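Player Messaging in Cukis: Design and Testing of a Hint System
Student Project Report
Prepared by Felista Were and Mwende Makokha
Garkville, Jun 30, 2023

1. Purpose of the Project

Cukis is a cooperative dungeon game developed over one semester as a course project. Players explore the same levels at different times and have no voice or text chat. The project team was asked to design a way for players to leave short hints for one another without allowing insults, spam or the disclosure of puzzle answers.

2. Design

Each hint is assembled from a fixed word list. The player picks a template, such as "Beware of" or "Try", and fills the blank from a menu. The final list holds 400 words. An earlier list of 510 was reduced after review, as many entries were near duplicates and slowed the menu on older machines.

A hint may be placed on any floor tile. Up to 8 hints are stored per room. When the limit is reached, the hint with the lowest rating is removed. Ratings are given by other players and are never shown to the author of the hint while a session is open.

3. Testing

Testing took place in June with 24 participants, each of whom played the levels Mutiso and Pestex. Mutiso is a linear level with one locked gate. Pestex is a maze with several false exits. Participants used hints far more often in Pestex, and most of those hints concerned direction. In Mutiso, many players walked past the hints near the gate and reported later that they had not seen them.

4. Hint Markers

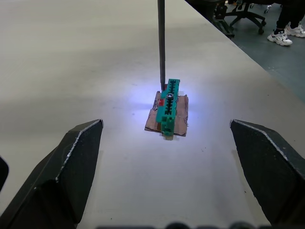 Hint markers in the first build were drawn as thin white outlines, and these were lost against the pale stone floor of Mutiso. The second build replaced the outline with a solid shape. A small rectangular piece of copper-colored board lying flat on a light gray surface stands out by its color alone, and the revised marker follows the same principle: a plain brown rectangle, flat to the floor, with no glow or animation. The text of the hint opens when the player stands on the marker and presses the action key.

5. Remaining Work

The rating system was not tested under heavy use. Templates are available in English only. Markers placed on stairs still sink partly into the step, and the placement check should be corrected before the next build is released to the class.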